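Home Forums Poetry Chapbooks Search Log in
Last updated November 2025

Thread: Ordering a chapbook — where do the long poems go?

mothlamp
I have 22 poems for the Grokcombe chapbook call and I've been shuffling them for weeks. Most are short, half a page or so, but two run past 40 lines and every time I put them next to each other the middle just sags. Right now one opens the book and the other closes it. My writing group hates that! They want the short funny ones up front. I sort of see it, but the long opener is the best thing I've written and I don't want it buried on page 19.

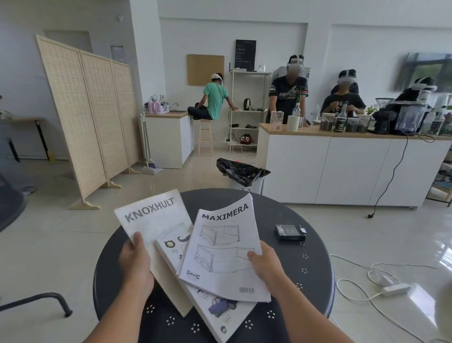 Does the page limit at Grokcombe include the title page and contents?
Only the poems count, so your front matter is free. I asked them last February and got a reply the same day.

inkandgravel
Your group is right, sorry. A long first poem asks a lot of somebody who doesn't know you yet. I read for Mollel for two seasons and I'd get to page three of a big opener and start skimming. Put it third.

mothlamp
Third! Okay, that I could live with. What goes first, though?
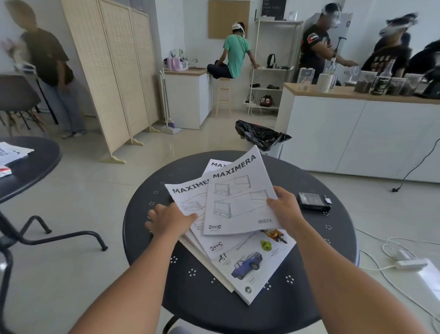

MAXIMERA booklets and a catalog or brochure, round gray table

dishwaterblue
Gonna disagree with inkandgravel here. When Okel took mine the first poem was four pages of couplets to my dead aunt's parrot, and the editor told me that was why she kept reading. If it's your best one, open with it. Readers who skim were going to skim anyway.

inkandgravel
Okel is a different animal. They print 20 pages and they like weird. A contest reader has a pile of maybe 2000 and a cold cup of coffee.

dishwaterblue
Sure, but then mothlamp is arranging a book for tired people.

mothlamp
Ha, I am tired people. So I tried it last night with everything printed out — long one third, the grocery poem first, and the one about the Brillska ferry second.

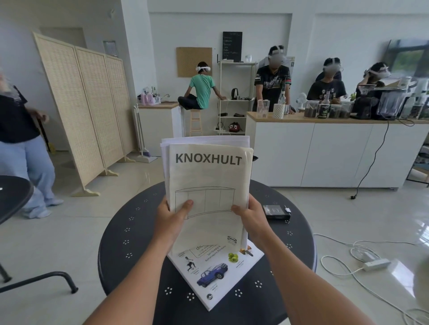
The ferry poem ends on the word "over" and the long one starts with "Over," which I swear I never noticed, and now I can't tell if it's lovely or corny. The second long one is still last. I might cut its final stanza, it explains too much.

inkandgravel
Lovely. Leave it. And yes, cut the stanza.

dishwaterblue
Corny, but leave it. Keep the stanza.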